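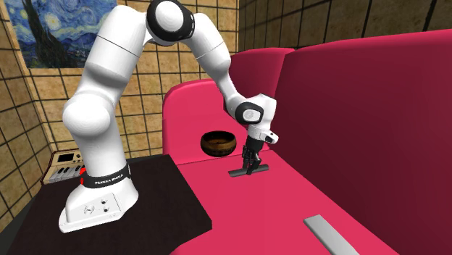
I was born in Farkbridge, in the back bedroom of a rented house on Nyarko Street, and I lived there until I was 19. My father, who had come over to work at the paper mill, picked the house for its distance to the mill gate and for nothing else. My mother had more to say about how it looked. She wanted color in it. The couch she bought the first year was a bright pink, the same kind of pink as the sofa at the top of this post, and it stayed in our front room until after I had left for school. Everyone I grew up with remembers that couch before they remember anything else about us.

Farkbridge had 2,551 people when I was in grade school. I know the number because it was painted on the sign by the river road and the bus went past it twice a day. There was one school building for all the grades, a hardware store, two churches, a diner and the mill. If your family didn't work at the mill, they worked at something that depended on it. My father ran a winder on the second shift, so during the week I mostly saw him asleep. On Saturdays he took me fishing below the dam. We didn't catch much. He liked to sit there with his lunch and not hear machinery.

My best friend was Kwaku Adjei, whose family lived two doors down. We were in the same grade all the way through, and our graduating class was small enough that we sat next to each other in every alphabetical seating chart even though there should have been other people between Acheampong and Adjei. We both ran cross country. He was good and I was sixth man on a team that scored five. I got a letter anyway my senior year, and my mother sewed it on the jacket the same night.

The summer I turned 16 I got a job at the Flevar, which was the one movie theater in the area. It was over in Sitthorpe, a 25-minute drive, and it had 561 seats that I swept under after each show. The manager was a woman named Akua Aryee. She was strict about time. If you came in at 4:05 for a 4:00 shift she wrote 4:15 on your card. I didn't like her at first, but she taught me how to run the projector, how to close out a register and how to talk to a customer who was mad about something. I've used the last one at every job I've had. She also wrote the letter that got me my scholarship, and I didn't find out about it until years later.

The mill closed in January of my second year of college. I was in the dorm when my father called, and it was a short call. He was 53 then. He did some work for the county road crew, and then he and my mother moved down to be near my aunt. The couch did not make the trip. Mom sold it to Akua Sulemana from church, who put it on her closed-in porch and, as far as I know, got another ten years out of it.

I studied accounting, mostly on the advice of an uncle. It suited me better than I expected. My first job was with a trucking company, doing payroll for drivers in 3 states, each with its own rules. My boss there was Chukwuemeka Chukwu and I worked for him for eight years. When he left to start his own office he asked me to come along, and I'm still there. We do small business books and taxes. From the middle of January on I don't have weekends.

I go back to Farkbridge every year or two. I drove up again this week and I'm writing this on Thursday, December 26, 2013, from Kwaku's kitchen. He never left. He teaches shop at the school and coaches the cross country team, which is down to four boys, so they run as individuals. The mill is still standing but the roof is gone over the winder room. The diner has new owners and the eggs are the same. The Flevar is a church now. They kept the marquee and put the service times on it.

We walked down Nyarko Street yesterday after dinner. Our old house has been painted gray and someone has put a carport on the side where my mother grew beans. There were lights on in the front room. I thought about knocking but it was Christmas and I didn't want to bother anyone.

I've been meaning to write down more about my father's side, the part before the mill. I have two boxes of his papers at home and most of the letters aren't dated. That will have to wait until after tax season.

Senyo Acheampong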